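**Is Notex fabric wash worth it for printed cotton tees?**

My red number 23 shirt has started to pill and has lighter patches.

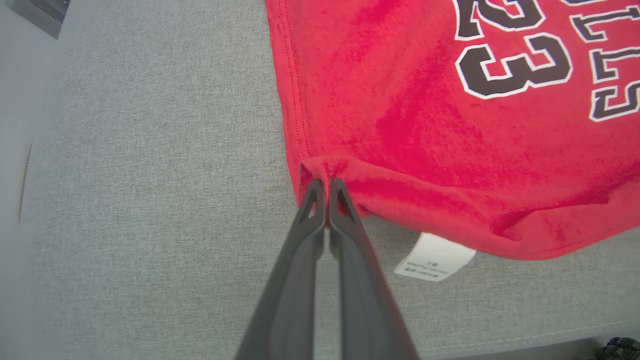
### What I want to know

Notex costs 5 pounds a bottle and claims to "restore" colour. I doubt it. Has anyone used it for more than one wash?

Urmila Awasthi

---

**dubey_fan49**

Used it since May. Smells nice, did nothing for the colour. You can't wash dye back in — once it's gone you need more dye, and that's risky near a print. For pilling get a cheap fabric shaver and keep it well away from the numbers. Wash inside out at 30.

**Pegbag**

works great for me, 10/10

**Orrin T**

I'd like to know what Pegbag washed. The label on mine says "visibly refreshed", and I couldn't find a word on what that was compared with. I tried Censide as well and saw no difference between the two. Ordinary colour detergent, half the dose, and dry it out of the sun. If you still want to try Notex, do an old sock first and leave its pair alone.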